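Workshop Automation, Session 4: Looking at a gripper kit before you buy one
Notes by Mabli Gittins

Welcome back, everyone, and thank you for bearing with the room change. We'll spend this session on the Fesau, the two-finger gripper kit from Mastex, which a good many of you asked about after the last handout. It sells for roughly £2,000 with the wrist camera included, and I'd like us to judge it the way a small repair workshop would, with a real job in mind and a bit of healthy doubt.

The job is computer strip-down. It's a lovely test for a gripper (and a rather cruel one!) as there are cables wherever you'd like to put a finger, and quite a few parts you mustn't knock at all. Have a look at the wrist view below and think about which way you would bring the fingers in.

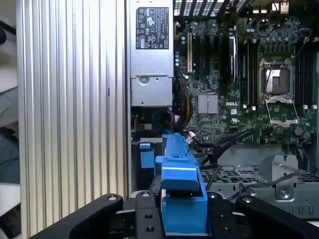 Fig. 2. Wrist camera view inside a Dell workstation, with the CPU socket open.

The bolted fingers are the part of the kit I like best, as Mastex sells them separately and you can swap a pair without sending anything away. I'm less sure about the manual, which gives a whole chapter to unpacking and barely two pages to setting the grip force, so do read Berwyn Cadwaladr's notes alongside it.

An exposed socket wants great care. Plan your path so the fingers stay well clear of the contacts, and keep the speed low while you're near the board.

For next time, please write half a page on whether you'd choose the Fesau or the Coman for this work, and bring your questions about the warranty. Seren Prothero has the price lists if yours has gone astray.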